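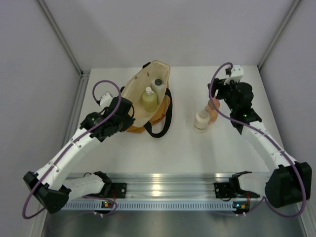 3.2 Items and packing order

The packing task uses toiletry bottles of unequal height and a soft bag with a black strap. Soft bags were preferred to boxes for this part of the study because the opening changes shape during packing, and the space left for the next bottle depends on how the earlier ones have settled. The bag was selected by Reisinger and Görtz after a comparison of the Nerkby and Dromstead household sets, most of which have stiffer sides and a wider mouth.

Bottles differ mainly in their closures. A plain cap leaves the upper part of a bottle close to a cylinder, so its orientation in the bag matters little. A pump top projects to one side and can catch on the rim or on a neighboring cap. For this reason the pump bottle is treated as a separate class in the analysis, and its placement is scored for position and for the direction of the spout. A bottle that leans against the side of the bag is accepted if its base is on the bottom. A bottle resting on top of another is scored as misplaced, even when the bag can still be closed.

The second source of variation is the bag itself. Folds in the lower part reduce the usable floor area and can tilt a bottle that would otherwise stand upright – an effect that is easily missed when the bag is judged only by its opening (Figure 4).

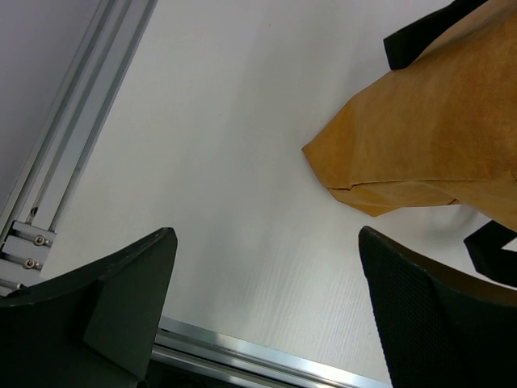
Figure 4. Close view of the bag, showing the crease and overlapping fold across its lower part.

Folds were not smoothed out between packings. Flattening the bag each time would have given a more uniform starting shape, but household bags are seldom stored flat, and the pilot work in November indicated that a bag with existing creases tends to fold again along the same lines. The strap was likewise left where it fell. Its position was recorded as clear of the opening, across the opening, or under the bag.
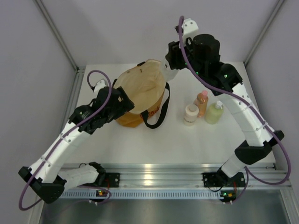 Strap position and rim shape were coded independently by Raju and Petersen, who agreed on 93 percent of the packings. Most of the remaining cases concerned a partly folded rim, which one coder had entered as open and the other as obstructed. These were resolved by applying a single rule: the rim is obstructed if the widest bottle cannot pass through without touching a folded edge. The rule was then applied to all 1000 packings in the main set.

Packing order was left free. Of the orders observed, 42 were distinct once bag condition was taken into account, and the later sections group them by the point at which the pump bottle enters the bag.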